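Peak Fitting for People Who Would Like Their Areas to Be Right
Course handout 2, Separation Data Workshop, Brirkunham
Kianoush Vahidi

These are my notes for the baseline and overlap session, cleaned up a little from the version I talked over last July. If you missed the first handout (retention, plate count, all that), you can still follow this one, but please read the bit on dead time before you try the exercise at the end.

1. What we want from a peak

Three numbers, usually. Where it is, how wide it is, and how much area sits under it. The area is the one that gets turned into a concentration, so it's the one people argue over. For a lonely, symmetric peak on a flat baseline you can get the area almost any way you like. Trapezoids, a Gaussian fit, the button in your software... they'll all agree well enough that you can go to lunch.

The trouble starts when the peak tails, or the baseline drifts, or a neighbor leans on it. That's pretty much every real sample I have ever run!
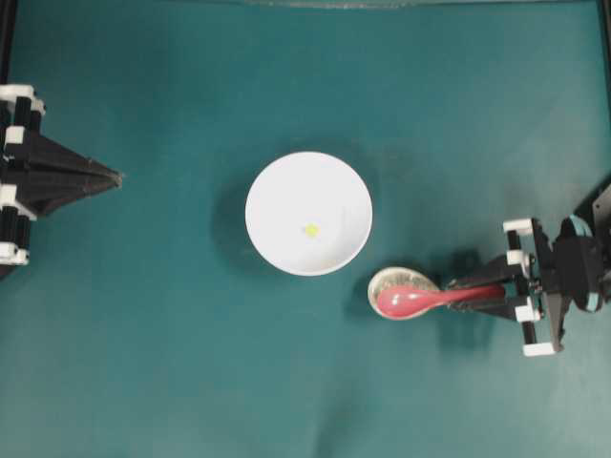

2. Baseline first, always

I'm going to be stubborn on this one. Don't touch a peak model until you've looked at the baseline over the whole run. Zoom in vertically until the peaks shoot off the top of the plot and look at what's left. A slow upward slope is normal with a gradient. A step usually means a valve switched. A slow hump under a group of peaks is the nasty one, because a flexible peak model will happily eat it and hand you back a bigger area.

What I do is mark stretches where I'm sure nothing elutes, fit a low-order polynomial through those, and subtract it. Straight line first. If the line leaves a curve in the residuals, go to a quadratic. I have seen students go to ninth order and produce something that looks like a roller coaster between the marked stretches, so please stop early.

The practice file, Sovley run 38, has 2,602 points in it and a gentle drift from left to right. A straight line is plenty there. Try a quadratic too and compare the areas, so you get a feel for how much the choice matters on a small peak.

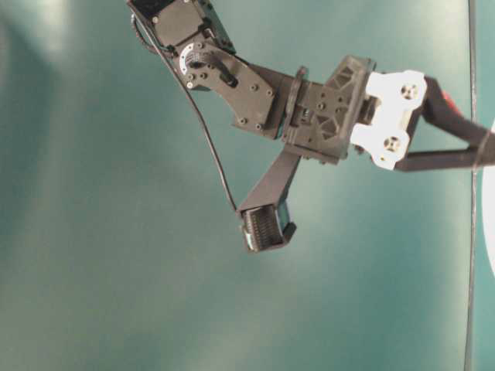
Once the drift is gone, check the noise. Take a quiet stretch, compute the standard deviation, and write it down somewhere you'll find it later. You need it to judge the fit residuals. If the residuals under a peak are about the same size as the noise in the quiet stretch, you're done, and adding more parameters only fits the noise. If they have a wavy shape, the model is missing something.

3. Tailing and the exponentially modified Gaussian

The plain Gaussian has three parameters and is perfectly symmetric. Real peaks mostly aren't. The easy next step is the exponentially modified Gaussian, or EMG, which takes a Gaussian and smears it with an exponential decay. That gives you a fourth parameter, the time constant, usually written as tau.

Two things to keep in mind with the EMG:

The center parameter is no longer the top of the peak. The maximum moves later as tau grows, so don't report the center as your retention time without saying so. (I lost a whole afternoon to this once with a data set from the Dralbridge lab.)

Small tau is numerically ugly. The textbook formula multiplies a huge exponential by a tiny error function, and the computer gives up. Most decent packages switch to another form when this happens. If yours gives you blanks or infinities, that's the first place to look.
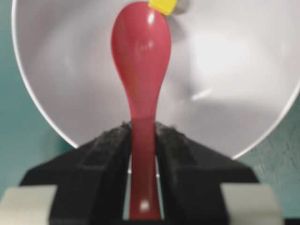
Fronting is the mirror case, with the slow side coming before the maximum. You'll see it when the column is overloaded, and the EMG as written above can't do it at all unless you flip the time axis. It helps to have a shape in your head when you're picking a model. Think of the outline of that upright red spoon, wide near the top and narrowing smoothly down into the handle: lay it on its side in your mind, with the bowl at the left, and you have a quick rise and a long drawn-out tail. Turn it around and you have fronting. Sketch both in the margin and label them, because half the class mixes them up on the quiz every year.

4. Overlapping peaks

Say two peaks share a valley. The old way is to drop a vertical line from the valley to the baseline and give each side its own area. It's fast, and for two similar symmetric peaks it does fine. With a big tailing peak followed by a small one, it's badly biased, as the tail of the first gets credited to the second.

Fitting both at once is better. Start with the same tau for both and let it vary as a single shared value. Only free them up if the residuals insist.
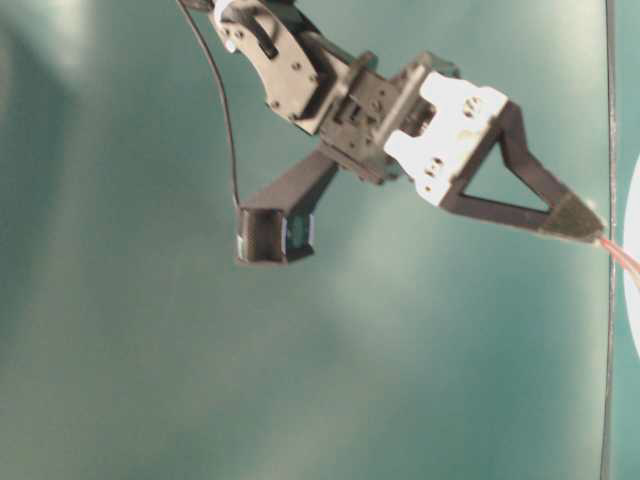 Figure 4. Arm with wrist servo assembly, teal-green backdrop.

Starting guesses matter more here than anywhere else. Put the centers where your eye puts them, take the widths from the cleanest peak nearby, and keep areas positive. If the fit wanders off and swaps the two peaks, tighten the bounds on the centers and run it again.

5. Exercise

Open the Asadi file, sample 129. Subtract a baseline, fit the pair near the end with a shared tau, then do the perpendicular drop on the same pair. Bring both sets of areas and a residual plot for the fit. Write one paragraph on which area you'd report for the smaller peak and why. Paper or laptop, I don't mind which.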